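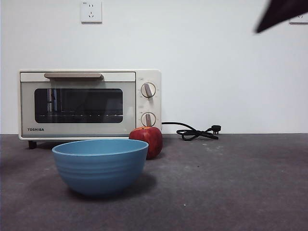
Sinking line keeps kinking near the loop after one season

Posted in Tackle and Lines by Skeltberg

I fish a small upland reservoir from the bank, mostly with a medium-sinking line on a seven-weight rod. The line is a Skandine and was new last July. The first 9 feet behind the welded loop now hold tight coils, and the coating has gone rough in two places. Casting distance has dropped and the leader no longer turns over cleanly.

I have tried stretching it by hand between two fence posts. The coils come out for an hour or so and then return. The rest of the line is fine. Is the front section recoverable, or do I cut it back? If I cut, how much can be removed before the taper is affected?

The reel is a Relora with a narrow spool, in case that matters.

3 replies

Setiawan

There are two separate faults in what you describe.

Coils that return after stretching are usually twist. Stretching removes memory from the coating but leaves the twist in the core. Take the leader and fly off, walk the whole line out on short clean grass, and draw it back slowly through a damp cloth held lightly between finger and thumb. Repeat twice. If the loop end spins as you draw the line in, twist was present. Large-winged flies on a leader that is too light are the usual source.

The rough patches are coating damage. Run a fingernail along them. If you can feel a groove but cannot see the core, clean the line with lukewarm water and a little mild soap, dry it, and carry on using it. If the core shows, it will take up water and the coating will lift further. Cut behind the damage.

On how much to cut: check the taper diagram for your line. Many have a short level tip before the front taper starts, and that length can go with little change. Past that point each foot removed makes the turnover heavier. Form a new loop with a braided sleeve or a nail knot and a short length of stiff nylon.

A narrow spool has some bearing. The line should fill it to just below the rim. If there is a lot of space left, take everything off and add backing, as small-diameter turns set tighter coils.

hookandhackle92

Just buy a new one. Lines don't last.

bankside_607

Agree with the first reply on twist. I would add insect repellent as a possible cause of the rough coating. Some types soften plastic, and the first few feet get handled most when changing leaders. Wash your hands before you rig up.

Also check the tip ring for a groove by pulling a bit of old nylon stocking through it. If it snags, replace the ring before you put another line on the rod. Mine had cut up two lines before I looked.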